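Equipment planning for a two-arm sorting station
Project report, second year, automation track
Nele Leemans

1. The task

Our group had to prepare the purchase plan for a small sorting station with two robot arms. The station should take household objects out of a basket and put them in the right place. We did not have to write the control software ourselves. The software comes from another project, which is called Hindora in our department, and our part was the equipment: what must be bought, what is already there, what can be borrowed, and in which order the orders should go out.

At the start I thought that this would be mainly a question of comparing prices. After the first weeks I saw that most of the work is to find out what is really needed. A catalog can give the price of a gripper, but it doesn't tell how many meters of cable you need when the controller stands behind the table.

2. How we worked

First we made a list of everything the station uses during one normal task. For this we stood beside the table in the lab while the arms were being used with the basket, and we wrote down each part. We repeated this later with a different set of objects. Then we divided the list into 3 groups: parts that must be there from the first day, parts that wear out and must be ordered again, and parts that make the work easier but can wait.

The objects in the basket were chosen to be difficult in different ways. The black teapot has a handle and a lid with a knob, so there are several places to hold it. The clear dome has no handle, and the colored pieces inside can confuse the camera. The cables have no fixed shape at all, and for this reason they were the most discussed objects in our group.
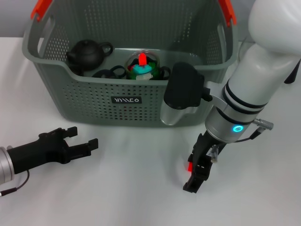 We asked two suppliers for an offer. De Smet sells complete sets, which means arm, gripper, wrist camera and mounting parts in one order, with one delivery time. Runano sells the parts separately and is cheaper for almost each line, but the mounting parts are not in the offer and must be made or bought somewhere else. To compare the two offers we added the missing parts to the Runano list ourselves. The difference then became much smaller than it looked on the first page.

3. The budget

The department gave us a limit for the small equipment only. The arms are paid from a different budget and are not in this report. After the last correction our list has 19 lines and the total is 1,377 euros, including shipping. I give the most important lines here with a short explanation.

Grippers. A parallel gripper is enough for the objects that we have now. We looked at a soft gripper too, but it would take a large part of the money and only the cables would clearly profit from it. We put it in the third group.

Spare fingers. In the first version of the list we forgot them completely. The fingers are the parts that touch the table and the basket all day, so they must be in the second group. We ordered 2 pairs for each arm.

Cameras and brackets. Each arm needs a camera at the wrist. The bracket is a small part and not expensive, but it decides where the camera looks. We advise to buy brackets with slots and not with fixed holes, so that the angle can be changed without drilling.

Lens and focus. This line took more time than any other line. The cheapest camera module has a fixed focus, and the supplier gives only the longest distance in the data sheet. For a wrist camera the short distance is more important, as the gripper goes very close to the table when it picks up something flat. We wrote to both suppliers and asked for the shortest distance at which the picture is still usable. Runano answered with a number but without a test. De Smet offered to lend us one module for trying.

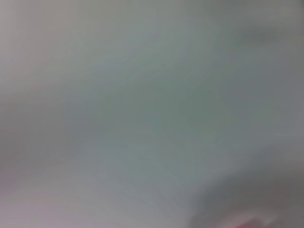

For the final list we chose the module with adjustable focus. It costs more, and somebody must set it by hand and then fix it with a small screw. We think this is acceptable, because the height of the table doesn't change. The fixed focus module stays in the list as the second choice, in case the delivery time of the other one becomes too long.

Cables and holders. The cable at the wrist must be long enough for the full movement of the arm, but it should not hang in the basket. We planned clips and a flexible sleeve for both arms. These are small amounts, and yet they were five of our lines.

Basket. A plastic basket with holes in the sides is light, and a replacement is easy to find. We included one spare basket, and we wrote the outside dimensions in the list so that the next group doesn't buy a bigger one by mistake.

4. Planning of the orders

The order of buying depends on the delivery times. Brackets and camera modules go first, then the grippers, and the clips and sleeves at the end. If everything is ordered at the beginning of August, the station can be complete when the new students start. The documents are stored in Skikport, the shared folder system of the department, with one page for each supplier. On each page there is the offer, the answers to our questions, and the name of the person who signed.

One problem is not solved yet. The offer from De Smet is only valid for a limited time and the signature from the department takes some weeks. We asked for a longer period and we are still waiting for the answer.

5. What I would do differently

I would ask for the offers later and look at the station longer. Our first list was made almost completely from catalogs, and we had to remove several lines that were not useful for this table. I would also speak earlier with the people from Hindora. They knew already that the cables on the arms need more length than the standard set gives, but we only heard it when the second version of the list was ready.

The full list with all lines, the two offers and the delivery times are in the appendix. The prices in the appendix are without tax, the prices in section 3 are with tax.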